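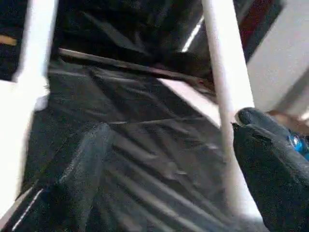 How many demonstrations do I need before the arm learns a bagging task?
Plan on 50 good ones for a first try, all from the same person, and then add more once you've watched where the policy gets stuck.

I get asked that one more than anything else, so it goes first. Hi, I'm Honeylyn Policarpio, and I look after the Kellalmont, our wrist-mounted recording kit for teaching arms by hand. You guide the gripper through a job, the kit saves the video and the joint positions together, and you end up with a folder of episodes you can train on the same evening. I've been using one nearly every day since October and I still get a little excited when a fresh batch loads without complaints!

Kellalmont recording kit
Price: $364
Ships from: Brirnwood
Warranty: 3 years

What's in the box
Wrist camera with bracket and four screws
Hand trigger (start, stop, throw away)
Shielded cable with strain relief clip
License for the Parkonora recorder software

What I use it for
Mostly floppy stuff. Black plastic sheeting, trash bags, tarps, the shiny material that wrinkles a new way every time you touch it. Rigid blocks are a nice warm-up, but if you've got a block task you can probably script it and save your money. Plastic is where recorded examples earn their keep, because I can't write down what my hand does when a fold slides away from me – I just do it, and the recorder keeps it.

A few things I've picked up along the way. Put the sheet down differently before each episode, and I mean really differently, bunch it up, flip it over, drag it toward a corner. Keep your pace even. If you fumble and recover, save it, those recoveries are gold. If you fumble and give up, hit the throw-away button and go again. And take a break every half hour or so (my wrist taught me that).

About the camera
It sits close to the fingers, so it sees creases and glare up close and gives you soft, grainy pictures when the arm is moving fast or the light is low. I leave those in. Your policy is going to get the same kind of picture when it runs on its own, and a training set full of crisp stills won't prepare it for that. If you'd like it sharper anyway, add a lamp and slow down before you start playing with the exposure setting. Glossy black plastic will fool auto exposure, by the way, so lock it once at the start of a session. White parts nearby may blow out a bit and that's fine.

Recorder notes
Episodes save as one folder each, video plus a plain table of joint and gripper values. Birutė Hunt rewrote the export page this year and you can now tag episodes while you review them, which I wanted for ages. I only use 3 tags: clean, recovered, odd. Odd is where I look first when a trained policy does something weird.

Does it fit my arm?
If your arm has the Espinoza flange, it bolts straight on. For other flanges we sell an adapter plate, and Panagiotis Vasić in support will check your drawing before you order, so please send it! Two-arm setups need two kits but only one license.

Kits ordered today go out after the holidays. Page updated December 27, 2024.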